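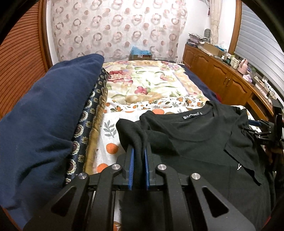

My mother folded shirts on the bed, and so do I, and I suspect it's because a bed is the only surface in most homes big enough and soft enough to forgive you. I've been thinking about that a good deal since March, when my old friend Matúš Vrabec bet me a dinner that I'd own a machine that does my laundry, start to finish, within 2 years. I took the bet, and I feel pretty comfortable about it.

Now, I love machines. I still pat my dishwasher when it finishes a load. But think what a plain black T-shirt asks of you. It has no shape of its own. Pick it up by the sleeve and it's one thing, pick it up by the hem and it's another, and the folds are black on black, so even I have to feel for the edge sometimes. Then there's the bed itself, with its sheet and its blankets (all of them cloth too, mind you, and happy to come along if you pinch too deep).

Matúš says it's a matter of practice. Show a machine 50 shirts and it learns nothing much, show it 3000 and it starts to get the idea. He may well be right! I've watched enough clips by now to believe that a pair of grippers can fold a shirt, and I was more charmed than I expected to be. What I'd like to see is the next part – the fitted sheet, the sock hiding in the duvet cover, the dresser top that has to be cleared before anything can be put down on it.

A shop floor can be arranged to suit the machine. My cousin worked at the Linberg plant for years, and every part came down the line facing the same way. My bedroom has never faced the same way twice.

So I'd tell anyone saving up for a robot to be patient and keep folding for now. I'd pay $500 tomorrow for one that only did towels, and I've told Matúš so, though he says towels don't count toward the dinner.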